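4.3 Sorting pens and highlighters into the Kumiser desk tray

Do this section after the tray is assembled and the three dividers are fixed (see 4.2). You need a sheet of scrap paper, a dry cloth and the label strip from the Fodlow accessory bag.

1. Empty all your pens, pencils and markers on the table. Put aside the ones without a cap.

2. Test each marker on the scrap paper. Draw one line as long as your hand. If the line is broken or very pale, the marker does not go into the tray.

Note: A highlighter which was stored for a long time may need a few strokes before the color comes. Try it two times before you throw it away.

3. Wipe the barrels with the dry cloth. Do not use alcohol on the tray itself — it makes the surface dull.

4. Press each cap until you hear the click. If there is no click, turn the cap a little and press again.

CAUTION: Caps are small parts. Keep them away from children under 3 years.

5. Sort by kind first and by color second. Ballpoint pens go in the long compartment, pencils beside them, and highlighters in the short compartment on the right. Yellow is the color most people take the most often, so it has the front position.

6. Check the cap before you put a highlighter in its place. On some models the cap is not the same color as the barrel, and you must look at the barrel to sort it correctly. A yellow highlighter can have a frosted white cap, for example.

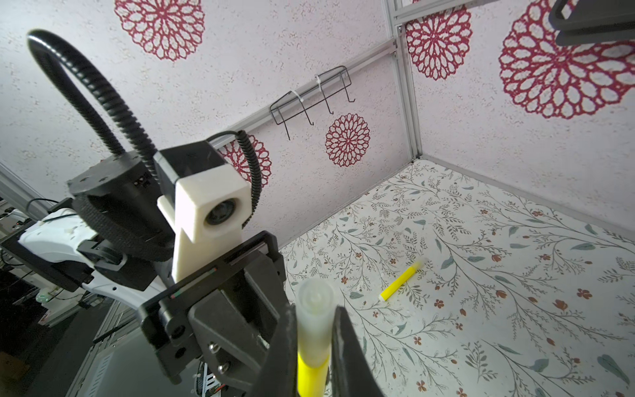
7. Lay the highlighters flat in the compartment, all caps to the same side. Do not put one on top of another, or the tray will not slide fully under the shelf.

8. Write the labels and stick them on the front edge. Wait 60 seconds before you touch them.

Note: The compartment for highlighters accepts barrels of usual thickness. For very wide markers, remove the second divider as explained in 4.2.

If a divider becomes loose after sorting, take everything out of that compartment and fix the divider again from step 2 of section 4.2.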